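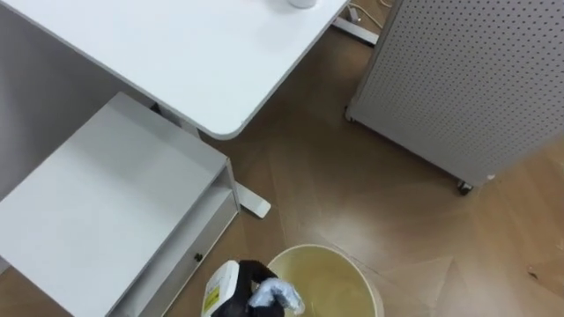

Tuesday, December 6, 2022

Desk day. Spray bottle and blue cloth, over and over, from first coffee until the lights in the corridor went off by themselves. Writing this fast before I forget which runs were the bad ones.

Target was 90 good episodes of the cleaning task. Got 22 before lunch, which felt slow and was slow. The bottle is the trouble. White bottle, white desk, white cabinet – the depth goes to mush near the cabinet top and I end up steering by the yellow label. Fine for me. Not sure what the model is going to learn from it. Maybe it learns "grab the yellow thing" and then one day we hand it a bottle with a green label and it just sits there. Wrote that on the whiteboard, someone had rubbed it off by three.

Manon Turcotte came by mid-morning with the new instruction sheet from Felurow. Two pages now, used to be half of one. They want the language line recorded BEFORE the episode starts, not after, and no more "clean up" as a prompt, too vague. It has to be "wipe the desk with the cloth" or "wipe the cabinet top" or whatever it is. OK. Means everything from last week needs relabeling. I said I would do it Thursday and regretted it right away.

Also on the sheet: vary the start pose. I have been bad about this. I always start from the same spot by the wastebasket, bottle and cloth together, cabinet on the left, because it's comfortable and my shoulders know it. So after lunch I made myself start from different places. Once from over by the pegboard partition, facing the wrong way. Once close in to the desk corner, too close, bumped it. Kept that one, marked it as a recovery. Manon says recoveries are worth more than clean runs and I should stop throwing them away. I have been deleting them since May!! Did not tell her that.

The cloth is a pain. It bunches, it hangs, it gets over the rim of the basket and takes the liner with it. Four runs lost to the liner. Moved the basket, moved it back, the sheet says leave the room the way the room is. Fair enough, people have wastebaskets.

Glare on the floor again too. The bright patch on the parquet moves all afternoon and the head camera hates it, exposure pumps up and down whenever I look at the floor and then back to the desk. Tried the blinds. Blinds make the desk gray and then the episodes don't match the morning ones. Left them open, wrote "glare" in the notes colum for the whole batch. Someone can filter it later if they care.

Wang wants a separate folder for the two-object grasps. Not sure I agree, it's the same task, but easy enough. Did it while the battery was charging.

Upload to Liltico stalled at 121 files and then pretended it had finished. Checked the count by hand, restarted, stalled again. Third time it went through. Checksum ok. I need to stop trusting the green tick.

Episode 1834 is the one I want to look at tomorrow. Nice approach, nice wipe along the front edge of the desk, then on the way back the hand opens a bit for no reason and I don't remember pressing anything. Either a dropped packet or my thumb. If it's my thumb it's a label problem, if it's a packet then how many others have it? Should scrub through the gripper trace for the whole afternoon. Ugh.

Final tally for the day, short of target. Manon shrugged, she would take fewer and better. Futevholm ask for the number every Friday though and they don't ask about better.

Hands are sore. Left wrist mostly, from holding the trigger half down – the cloth needs a light grip and the bottle needs a firm one and I do both with the same finger. Ask if the spring can be swapped.

For tomorrow:
change the start pose every fifth run, set a timer or I won't
other cloth, the thin one
cabinet top first, before the light gets to it
look at 1834
tell Manon about the deleted recoverys, maybe

Missed the early bus again. Soup from a can, bed.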